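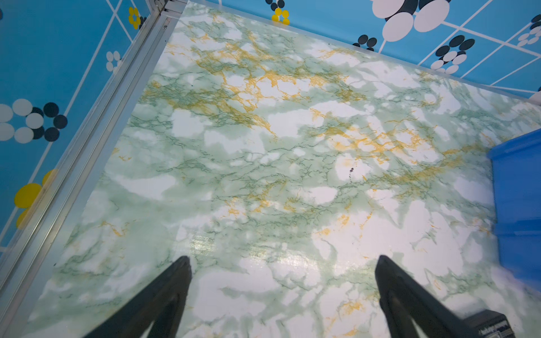
What is a marble-patterned surface?
Real marble is a rock. It forms when limestone is heated and squeezed deep underground. The coloured lines in it are called veins, and they come from other minerals mixed into the limestone.
A marble pattern is a copy of those veins. The one on this work surface has green and mustard-yellow lines over pale green and white. Up close, a few tiny dark specks show on it. Specks are easy to miss on a busy pattern, so check by wiping with a cloth.

What is a storage bin?
A storage bin is a box with an open top. Many are made by injection moulding: plastic is melted, pushed into a metal mould and cooled until it is hard. One mould can make more than 1,000 bins.
Two parts keep a thin plastic wall from bending.
Rim – the thick edge along the top.
Rib – a raised strip running down the side.
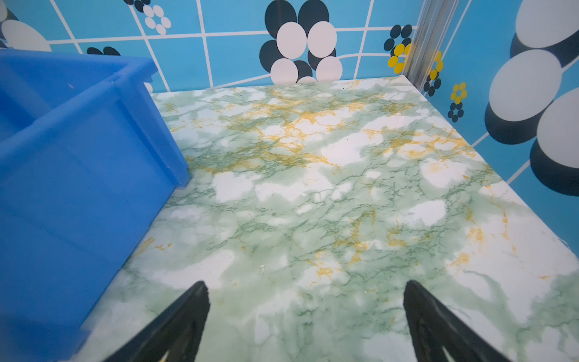
A blue bin with a rolled rim and a rib near the corner.

Try it: hold a sheet of paper by one edge. It flops. Fold a narrow strip along each long side and hold it again. The folds do the same job as the rim.

What goes in the bin?
Tools of one kind should share one bin. A flathead screwdriver has three parts. The handle is wide, so that your hand can turn it with more force. The shaft is the long metal rod. The tip is flat and fits a screw with a single straight slot. Ridges on a handle give better grip.
Lay a screwdriver flat in the bin, and pass it to another person handle first. 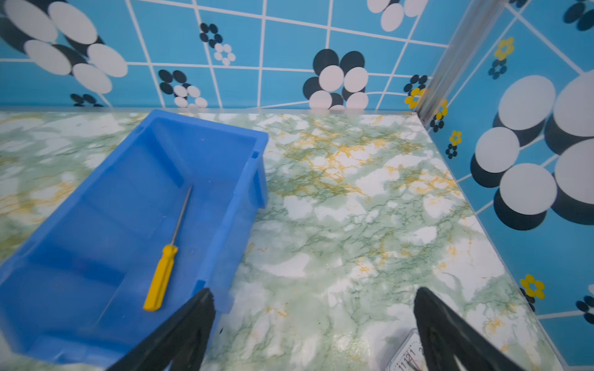 How do you clear a work surface?
1. Put each tool in its bin.
2. Move the bin off the surface.
3. Wipe from the back edge towards you.
4. Check the corners and the metal rail along the side. A grooved rail collects dust, and a dry paintbrush will reach into it.
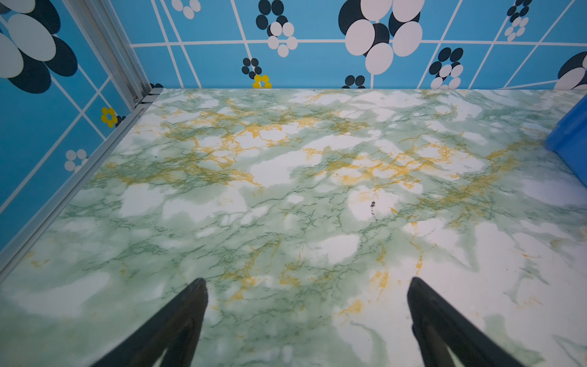
Small bits can remain after the first wipe. Look across the surface from a low angle, with a lamp on the far side, and wipe again where you see any.

Words to know
Vein: a thin line of a different colour in rock.
Mould: a hollow shape that gives melted plastic its form.
Shaft: the rod between handle and tip.

Text: Inger Dalsgaard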